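The Sokol Household Letter
Getting a bedroom back in order, and keeping the closet from taking over the bed

Every August I get the same question in one form or another, usually from somebody who has just moved or just had company to stay: where do I even start with the bedroom? My answer hasn't changed much over the years, and I'm afraid it's a plain one. Start with the bed. Pull the bottom sheet smooth, get the pillows out of the way, and you've got the best sorting table in the house, right at the height where your back won't complain.

I like to stack the pillows at one end while I work. Two will do it, one on top of the other, and then the whole rest of the mattress is yours for laying out shirts, folding sweaters and making those piles we all make. (Mine are keep, mend, and ask my sister.) Leave the comforter off until you're done, or you'll be shaking lint and loose buttons out of it at bedtime.

Now, about hangers. Clothes with straps are the ones that give people fits. They slide, they twist, and the ties end up wound around whatever is hanging next door. Put the hanger in first, while you're standing up, and let the garment drop to its full length so you can see which strap belongs where. Then lay it down on the bed, hanger and all, and straighten the straps with both hands before it goes on the rod. It takes a little longer, I know, but you only do it once.
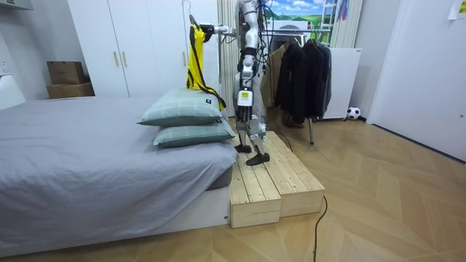
Household Letter, No. 40, page 4

A yellow piece with black trim, draped from its hanger with a strap hanging down past the pillows, is just the kind of thing I mean. Strong colors next to pale ones make me a bit careful, too. If something bright is new, I wash it by itself the first time and make sure it's good and dry before it goes anywhere near my light green pillowcases. I learned that with a red bathrobe, and I still have the pink towels.

Plenty of you have written about steps beside the bed. Rostislav Gajdoš built a pair of pine ones for his mother in Wallville, and he was kind enough to tell me how he finishes the wood. He goes over bare pine by hand with 60 grit if the boards are really rough, then works his way up to finer paper, always along the grain, and wipes off the dust between papers. Pay extra attention to the front edges of the planks, where bare heels and blanket hems will find every splinter. If you leave the wood unfinished, keep water glasses off it and dust it with a dry cloth. And do push the steps up snug to the bed and see that they don't rock before anybody climbs on them!

Light wood floors want the same gentle handling. With a herringbone floor like ours, I sweep with a soft broom in whatever direction gets me out the door, and then go back with a barely damp mop, wrung out twice. Stick felt pads under anything heavy that gets moved, and check them when you change the season's bedding, as they pick up grit and then they're as bad as sandpaper.

Next time I'll get to the linen closet, and to a reader's way of folding fitted sheets that I've tried four times now and have very nearly mastered.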